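Setup and Upkeep of a Two-Arm Table Cell: Project Report

1. Purpose

The Kariuki cell is a table-mounted pair of arms used for short handling tasks with small trays and boxes. When the project started in March it had no written setup procedure. Settings were passed from one user to the next, and the two arms had drifted apart in both zero position and grip width. The project had three aims: to bring both arms back to a known state, to write down how that was done, and to leave a maintenance schedule that a new user could follow without help.

The work covered the arms, the grippers, the wrist cameras, the cabling and the control software settings. It did not cover task programming. Fault numbers in this report refer to the cell log, which is kept in the Willar folder on the control computer.

2. Layout of the cell

Both arms work over one white table. The left arm is parked with its gripper pointing up whenever only the right arm is being checked. The tray is placed toward the center of the table and serves as the target for reach and height checks. All positions are given from the front edge of the table, on the operator's side.

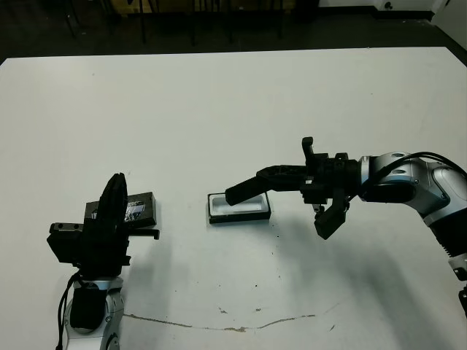

Leidy Benavides

The table surface is treated as the height reference for both arms. It carries a long brown line across its lower part and a few dark specks. Neither was used as a position mark. An earlier user had done so, and the values recorded that way could not be repeated. All old table coordinates were deleted from the software before the new ones were entered.

3. Zeroing the arms

Each arm was zeroed separately, with the other one parked. The procedure is as follows.

Power down the arm and wait for the joint brakes to engage. Check that the cables move freely along the full length of the arm. Power up in service mode and bring each joint to its index mark, starting at the base. Save the offsets under a new file name. Do not overwrite the previous file.

The first attempt on the right arm failed. The wrist joint reported a valid index, but the fingertip height changed between one approach and the next. Godfrey Swai found that the screws at the wrist flange had been tightened unevenly. They were removed, cleaned and refitted in a cross pattern, and the joint was zeroed again. The error did not come back in the next 114 approaches.

The left arm needed no mechanical work. Its old offset file had been saved for a different gripper and was replaced.

4. Grippers

Both arms carry black grippers. The fingers wear at the tips first, and wear shows up as a tray that turns slightly in the grip when it is lifted. We measured finger closure with a feeler gauge at the tip and at the base. Where the two readings differed, the finger was taken off, its seat was wiped clean, and it was mounted again before any software correction was made.

Grip force was left at the default value. Raising it hid the closure error for a while and made the motor run warmer, so the change was reversed. The grippers are now opened and closed 300 times without load after any finger change, and the closure is measured again afterward.

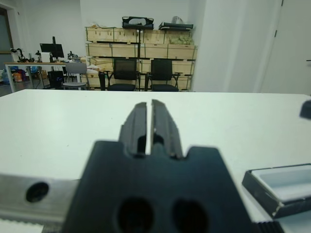
Finger screws are to be checked by hand tool only. The powered driver in the Provitz kit has no low setting and stripped one thread during the project. That thread was repaired with an insert, recorded as fault 914.

5. Cabling

Cable faults caused most of the lost time. The right arm dropped its camera signal whenever the elbow was raised, and for two sessions this was treated as a software problem. Suqin Cui traced it to a connector that was pulled sideways by a cable tie placed too close to the plug. The tie was moved, and slack was added at the elbow and the wrist.

The rule now used is that every cable must keep a visible loop at each moving joint in all parked and working positions. Ties are closed by hand and trimmed flush. They are never placed on the ribbed joint covers.

6. Height check over the tray

The check is run after zeroing, after any finger change and at the start of each week of use.

6.1 Park the left arm. Place the tray on its marks and confirm that it lies flat.

6.2 Move the right arm in from the side at reduced speed. Stop with the long finger above the tray and read the height from the software. Lower in single steps until the gauge strip just drags, then record the value.

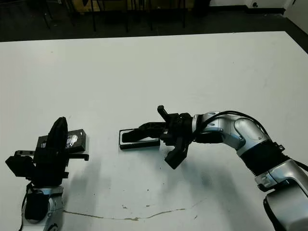
6.3 Raise the arm, move it clear of the tray and repeat. If the two values disagree, stop and go back to section 3.

6.4 Enter the result in the log with the name of the offset file in use.

7. Maintenance schedule

Before each session: look over the cables, wipe the fingertips, confirm the offset file.

Weekly: height check, finger screws.

Every 3,000 grip cycles: remove the fingers, clean the seats, measure closure, inspect the wrist flange screws.

The cycle counter resets when the Dorkus control software is reinstalled. The last count must be copied to the log first.

8. Open points

The left arm has been zeroed but has not yet had a long run. The wrist cameras are held by friction and should be pinned. Felicidad Lagman has the drawing for the pin plate. The spare finger set has not been measured.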